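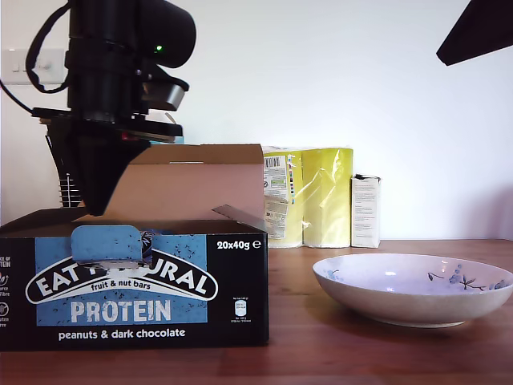 RENCONTRES / LE COIN DU STOCK

Teguh Yeoh ouvre les cartons des autres depuis l'époque où il tenait seul la réserve de Tamcombe, une épicerie de bureau qui livre aujourd'hui 62 entreprises en barres, biscuits et fruits secs. Il a un avis sur les prédécoupes, un autre sur les colles, et un troisième, plus long, sur les gens qui attaquent un présentoir au cutter.

« Un présentoir, c'est un carton qui a de l'ambition », dit-il en posant son café loin de la marchandise. Prenez les barres Eat Natural aux cacahuètes et chocolat noir, vingt fois quarante grammes. La boîte est ouverte, le dos en carton brun se tient bien droit, et une languette bleue retombe en plein sur le logo. On lit « EAT », puis « URAL ». « Moi, ça me fait voyager. Le client, lui, croit à une marque russe. »

Que faire de la languette ? « La rentrer, ou l'enlever proprement. La laisser pendre, c'est un choix de vie. » Il concède que le mot « PROTEIN », en grosses lettres blanches, survit à tout. « Les gens du marketing ne sont pas fous, ils l'ont mis là où le carton ne tombe pas. »

Il parle aussi du rabat arrière et de sa petite encoche, près du bord. Chez Keser, où il a débuté, on coupait ce rabat d'office. Teguh Yeoh le garde. « Ça donne un fond. Sans fond, une boîte à moitié vide a l'air abandonnée. »

En septembre, à la rentrée des bureaux, il a mis en rayon 479 présentoirs, et presque 2427 si l'on compte les sites de Pritholm, ce qu'il fait volontiers quand on l'écoute. Il lui faut trois gestes par boîte. Je lui demande lesquels. « Ouvrir, redresser, se taire. Le dernier est le plus difficile à transmettre. »

Et les barres, il en mange ? Il regarde la table en bois, puis moi. « Je suis plutôt fromage. »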